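Sales person wanted for our forecourt in Trivthorpe!!

Hello! I'm looking for someone cheerful to come and sell used cars with me at Motus Car Sales. We're a small place on the Nirna Road, next door to the tyre shop, and on a good day we have 53 cars on the front and a few more tucked round the side waiting for a valet. If you like people and you can drive in a straight line, keep reading!

You don't need to have sold cars before. I hadn't when I started (I was on the cheese counter, and it was very good training). What I do need is a full licence with no more than 6 points, decent spelling for the adverts, and somebody who won't hide in the kitchen when a customer wants to talk about part exchange. You'll be showing people round, going out on test drives, answering the phone and writing up the listings. There's a fair bit of moving cars about too, and yes, that means in the rain.

Finance comes into it as well. Plenty of our customers have been turned down somewhere else and arrive a bit fed up, so I want a person who'll be kind about it and explain the monthly payments properly, twice if need be. We'll put you through the training and pay for it.

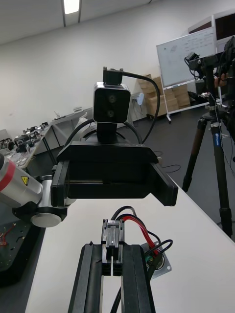 Bořivoj Trnka says I ought to mention the targets, as he'd have wanted to know before he applied. Fair enough! We don't do individual ones. The whole team shares a bonus when we've sold over 142 cars in the quarter, and it's split evenly, whether you sold ten or did nothing but answer the phone. He also says to tell you the heater in the sales cabin is much better now. It is, I bought a new one.

Hours are 4 days a week, and one of those will be at the weekend, we take turns. Pay is a basic wage plus the shared bonus, and I'm happy to talk numbers on the phone before you bother with a form. You'd get a car to use for getting to and from work (whatever's in stock, so don't set your heart on anything!) and your own one serviced at cost.

I'd like you to start in June, a bit sooner if you're free. The person you're replacing is moving over to our other site at Nieto Park and will stay on here for your first fortnight to show you the ropes, the key safe and the awful printer.

To apply, send me a few lines about yourself and a CV if you've got one, or just drop in and ask for me at the desk. A phone call is fine too, mornings are best as afternoons get silly. No agencies please!

Advert posted Mar 28, 2026. It stays up until I've found the right person.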